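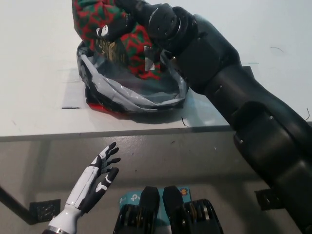 Fostero says its new hand can handle any fabric you give it. Giorgia Amato has heard that before. Her team at Rizzi is putting it through 500 picks against the plain gripper it would replace, and by noon they had logged 271. "Cloth in a bag is where the sales talk stops," she says. The thin film slides, the fingers close on both layers - and the log gets another miss. Mircea Coman, who wrote the controller, blames the wrist settings. Amato wants to see the other 229 first.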